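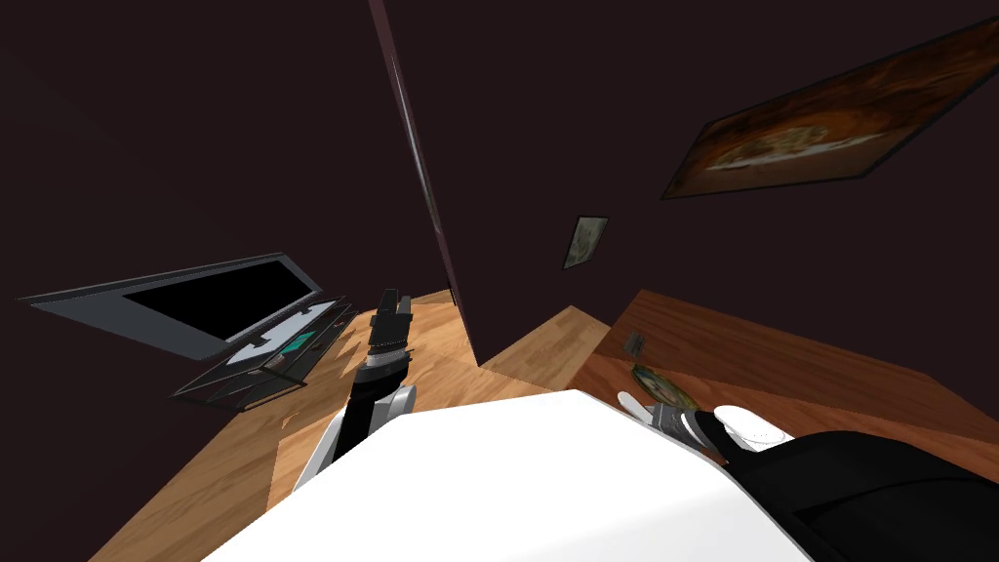
Light wood floor, very dark walls.

Re: [sellby-oldhouses] Going dark in the dining room??
December 20, 2019

> Has anyone on the list painted a whole room a really deep red or
> brown? We have the original floor in the dining room, an orangey
> kind of wood, and my husband thinks dark walls would calm it down.
> I think we'd be eating in a cave. Also, do you do the ceiling too?
> And how many coats are we in for?

Oh, do it! I was on your side of the argument for years and I'm now completely converted. We did our dining room in July (dumb month for it, the windows were open and I picked little bugs out of the second coat with tweezers) and I still walk in there some mornings with my coffee just to look at it.

The floor question first. Ours is the orangey kind too, and next to the old cream walls it was all you noticed when you came in. Against the dark it just looks warm. I had a quote in hand for sanding and restaining, and I tore it up, which paid for the paint and then some. 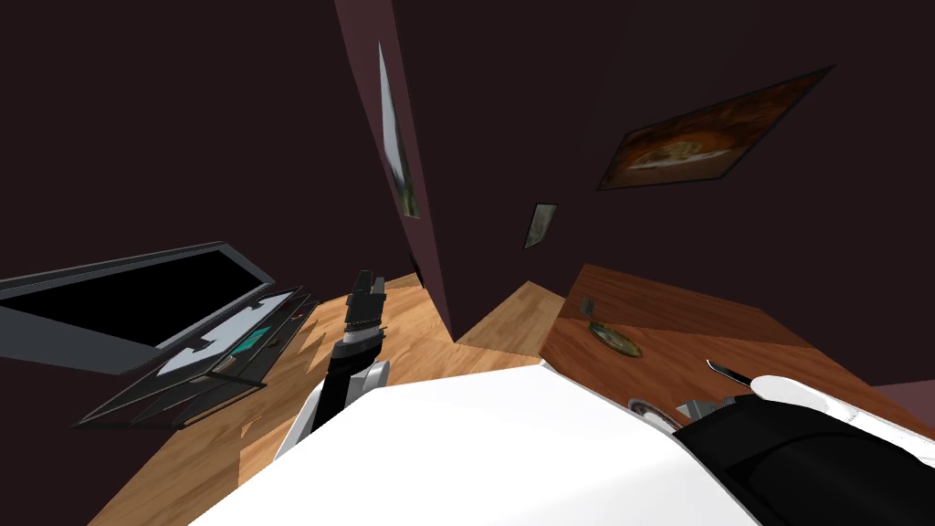
Coats: plan on 3 over a tinted primer. I used the gray-tinted Kelano primer and then Skalura eggshell on top, and the first coat looked so awful, pink and streaky like a bad sunburn, that I nearly drove back to Yip Hardware for a can of cream. Don't panic. The second one is better and the third one is the color on the chip. Get all your cans mixed at the same time, or pour them together in a big bucket, or you'll see a line where one ran out and the next one started. Ask me how I know!

Leave it alone for a good long while before you hang anything. Deep colors take forever to harden up and every little scuff shows as a pale mark. I've kept a jar and a small artist's brush in the sideboard for touch-ups and I've used it 8 times already, mostly behind the chairs.

As for the ceiling, I say yes. We stopped at the crown molding the first time around and the white ceiling looked like a lid. It took me 5 more evenings and one very stiff neck, but once it was the same color as the walls the corners sort of melted away and the room felt taller. 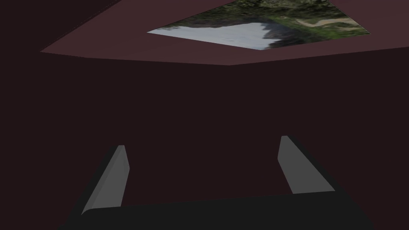

Maroon all over, ceiling included.

Do buy more lamps. One overhead light won't cut it with walls like that. We have low ones on the sideboard now and I got them for next to nothing at the church sale.

If you want to borrow my long roller pole, it's in the garage and you're welcome to it any time after New Year's.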